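Running notes for the two-arm bench, craft table tasks. Add to the bottom, don't rewrite other people's tips. Last tidy-up 17 Aug 2022.

## Before you start

- Black cloth up behind the table, pulled as flat as it'll go. Folds are OK on the far left, not behind the hands.
- Wipe the table top. Dry microfiber only. Spray leaves streaks and streaks look like edges to the model.
- Overheads on, window blind down. Don't change either one halfway through a batch. If somebody does, end the batch and start a new one.
- Home both arms, then check the cables hang free on both sides. Tug test on each. A snagged cable shows up as a weird little hitch at the wrist and you won't spot it till review.
- Log the task name exactly like it's written in Porisen. "balloon strip" and "balloon_strip" are two different tasks as far as the export is concerned. We lost 40 episodes in January that way (they came back, but it took an afternoon).

## Soft strips

Cloth, ribbon, gauze, bandage, anything long and floppy.

Top hand first. Pinch the very end, lift until the strip hangs, wait for it to stop swinging, THEN bring the other hand up to the lower part. Going for both ends off the table sounds faster, isn't. You get a bunched strip and a long stretch of nothing while the operator fishes for the second end.

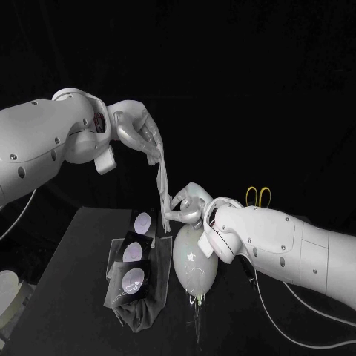 *Left hand on the top of the strip, right hand near the bottom.*

- Cut strips from old cotton sheet. Synthetic slides out of the fingertips.
- Creases are fine. Leave them in, we want variety. Don't iron.
- Swap a strip out when the end frays. Loose threads wrap round the finger joints and then you're there with tweezers.
- If it drops, keep recording and pick it up again. A clean recovery is worth keeping. Tag it "recover". Two drops in one episode – bin it.
- Light strip on dark table. Dark strip on dark table is a seperate task, don't mix.

## Balloons

More trouble than everything else on the bench put together.

- Blow up small. Smaller than you think. A tight balloon skates off as soon as a finger touches it, and a tight one pops louder too.
- Rinse or wipe the outside before use. New ones are powdery and the powder ends up on the fingertips, then the fingertips end up on the cloth.
- Let them sit a bit before the first episode. Fresh ones shrink a little early on and the size drifts across the batch.
- Pale colors show up best against the backdrop. Red looked great to us and terrible on the wrist view, whole thing blew out.
- Max 11 episodes per balloon, then a new one. They go soft and dull and the grips start to look different.
- Check fingertips for burrs every batch. Run a bit of old nylon stocking over each finger, if it catches, file it.
- Approach from the side with the hand already open. Opening the hand right up against the balloon just shoves it away.
- Come in slow at the end. Operators always want to hurry the last inch. Most of our throwaways are the last inch.
- Have a spare blown up and out of sight, under the table or whatever. Saves stopping.

## Hand tools and small dark stuff

Scissors with bright handles. Always. The yellow ones are easy to find in review and easy for the operator too. All-black scissors on this table are basically invisible, please stop bringing them in.

Keep anything pointed away from the balloon unless the task says so.
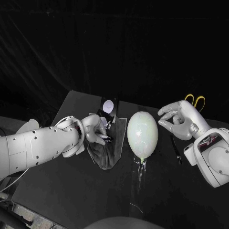
*Right hand open beside the balloon, something small and dark in the left.*

- Small black items: check the operator can really see it before you hit record. If they have to ask where it is, move it onto the gray cloth or give it a shiny side up.
- Hand things over handle first, same as with people.
- One hand working, one hand waiting – fine. Waiting hand should wait somewhere sensible, open, close to where it'll be needed. Not parked off at the side and not hovering in front of the camera.
- Don't twitch the waiting hand. Beginners fiddle with it. The model learns the fiddle.
- Shiny packets and wrappers: turn them a bit so the glare isn't straight into the head view.

## Gray cloth

Good base layer, stops flat stuff sliding. Also the fingers can get under the edge of a card if there's a bit of give beneath it, bare table they just scrape.

Bunch it differently every episode. Really differently, not a little nudge. We had a run where the cloth was in pretty much the same heap for the whole session and the policy fell apart the first time it was laid flat.

Wash cold, no softener. Softener makes it slippy. Air dry, shake out the lint outside please.

## Resetting between episodes

This is where the time goes. Trestow bench timed it and they were spending longer on resets than on recording. Things that helped:

- Tray on your side of the table with spares laid out in the order you'll grab them
- Layout sheet taped at eye level, not on the table
- Person resetting says "clear", operator doesn't move till they hear it. No exceptions, those arms are heavy
- Hands out of view before the episode starts. Sleeves too
- Move at least 2 objects every reset

Background clutter is OK within reason. Real tables have stuff on them. But if an item isn't part of the task it should change place as often as the rest does, otherwise it turns into a landmark and the model steers by it.

## Review and labeling

Same day if you can. Next day you've forgotten why you flagged it.

- Watch at double speed, head view first, then wrist views only for the ones you're unsure of.
- Start of episode = first move toward an object. Trim the dead time before it.
- Keep the slow ones if they're smooth. Slow and smooth beats fast and jerky.
- Write the label as a plain instruction. "Hold the strip at both ends." Not "operator then proceeds to".
- Name objects the way you'd say them at home. Scissors, balloon, cloth, card.
- If you can't tell what an object is from the video, label it "small dark object" and move on. No guessing.

The Metano set is at 277 kept episodes. Quispe set is still mostly unreviewd, grab a chunk if you've got a spare half hour.

## Odds and ends

- Lint roller for the backdrop, top shelf. Put it back.
- Canned air for the wrist joints, short bursts, arms powered off.
- Masking tape marks on the table show up in the head view. Use tape on the side edge, below the lip.
- Swap operators before they get tired, not after. Grips get sloppy and they don't notice.
- Scissors back in the drawer at the end of the day, closed
- Need more cotton strips cut, we're low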